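The Cabbage Problem

Every robotics pitch I have sat through in the past two years has had the same slide in it. The slide says that the hard part is over. The hands are good now, the learning methods are good now, and what remains is to gather enough examples. "It's just data," the speaker says, and moves on to the slide with the market size.

I would like to stay on that slide a little longer.

Ferwood, the outfit whose work I've been following since June, is teaching a two-armed robot to pick produce and put it in a shopping basket. They have built a practice shop for it, with wooden crates of turnips and potatoes and a floor you could eat off. They call one attempt, start to finish, an "episode." By the end of my last visit they had 451 of them for leafy vegetables alone, and they were proud of that number. I think it deserves a harder look than it gets.

Take the napa cabbage. It is long, it is heavier at one end, and there are a dozen sensible ways to pick it up. A person at the controls tends to settle on one of them by mid-morning and then use it until lunch. Gripping the stem end and lowering the leaves toward the basket is a perfectly good way to move a cabbage. It is also one way. Record it a hundred times and you have a hundred files and, as far as I can tell, something close to one lesson. 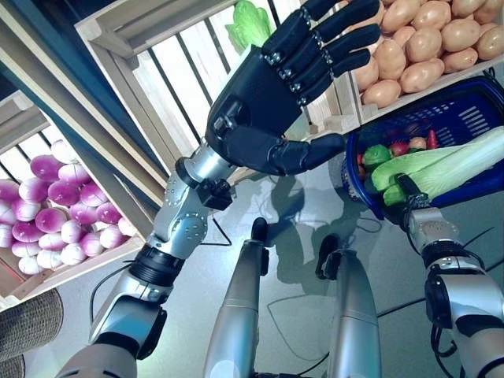 What gets counted

The trade counts episodes and hours because episodes and hours are easy to count. It's the same reason schools count attendance. I asked to see how the 451 broke down by operator, by grip, and by where the basket stood on the floor. I got the operators, of whom there were eight. The other two columns did not exist.

I don't say this to embarrass Ferwood, who at least let me ask. Ruvota, their larger rival, publishes a total on its front page and updates it like a charity telethon, and will not tell you whether a dropped tomato is in it or out of it. That matters a great deal. If you throw away every attempt that went wrong, your robot has never once seen a person recover from a mistake. It has watched a world where nothing slips. Then you put it in a supermarket.

And then there is the produce itself. The pepper and the tomato in the blue basket are toys. I understand why people use them. Real tomatoes bruise and leak, and somebody has to go and buy more. But a toy tomato forgives a bad grip in a way a real one never will, and the operator learns that within the hour, and squeezes accordingly. Whatever the machine learns from that operator, it learns the squeeze too.

The usual answer is that scale washes all this out. Gather enough and the quirks cancel. I have never been shown why they should. Quirks cancel when they point in different directions. If every operator is trained by the same supervisor, on the same morning, with the same toy pepper, they point the same way, and more of them gives you a bigger quirk.

The view from the wrist

The people doing the work know this better than the people selling it. One afternoon I sat beside an operator at Ferwood and looked at what comes in from the wrist. Anyone who thinks of training data as a clean stream of shopping ought to try it. You get a great deal of black thumb. The curve of the hand's own housing fills the bottom of the view, out of focus, and the things the machine is supposed to care about are pushed out to the side. The potatoes are a soft tan heap in the corner. The basket is a blue shape with holes in it.

A person makes sense of that at once, having spent a lifetime around potatoes. Whether a learning system does, and from how many tries, is an open question, and it's the question the slide skips.

What would I want instead? Mostly boring things. Write down the grip. Move the crates, and move them by more than a foot. Keep the failures and label them as failures. Buy some real tomatoes. Türkmen, a much smaller group working on warehouse bins, does most of this and gets through six usable episodes in an hour, which looks terrible next to Ruvota's counter. I would still sooner let their machine near my groceries.

The Bemport trial is supposed to settle some of this, with the robot working in a real store among real shoppers. I have read the plan. It runs for eight days, in one shop, and success is defined as items placed in the basket. Nothing in it asks what condition they arrive in. I have written to the organizers about that and will report any reply.

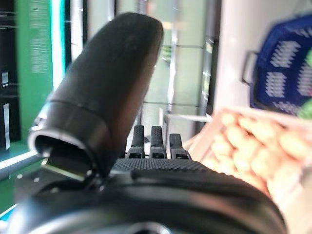
Eliseo Carrillo
Contributing writer, automation and labor

A note on last month's column, as several readers wrote in. I said that operators are paid by the episode. At Ferwood they are paid by the hour, and I should have made the distinction. Piece rates are common elsewhere, and my complaint about them stands: pay people per cabbage and you will get fast cabbages, all lifted the same way.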